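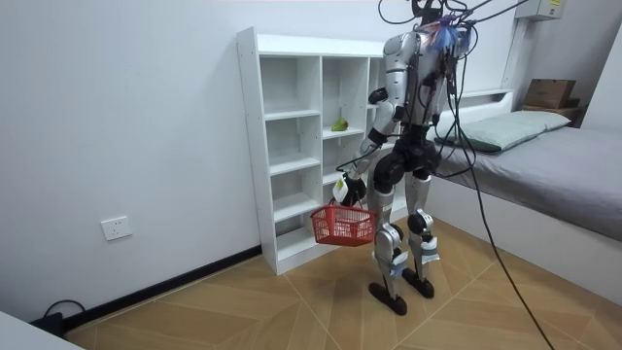
Dorothy Penrose asked at the end of the open day whether the robot would be any quicker by the fall, and that was the question most visitors had. The answer we gave her is the one we give here: steadier first, quicker later.

Progress report to the Hernberg fund, Monday, May 3, 2021

The open day took place at the Hundby site as planned. We received 407 visitors over the two sessions, against 21 at the small showing in March. Groups came through the bedroom setup one at a time and watched the humanoid work at the bookshelf with the red mesh basket. The task is picking up one item from a cubby and placing it in the basket.

Spending on the visit came to $1720, and $502 of that went to printing and signs. Both amounts are within the budget line you approved. The Privel invoice has not arrived yet and will appear in the next report.

Two points came up more than once. People at the back could not see the hand – we will put a screen in the hallway next time. Several asked for a longer talk before the demonstration, and Colin Cheetham is rewriting the handout with that in mind.

Still open: the date for the Mateos visit, and the repeat of the grip tests. We expect to send both dates with the next claim.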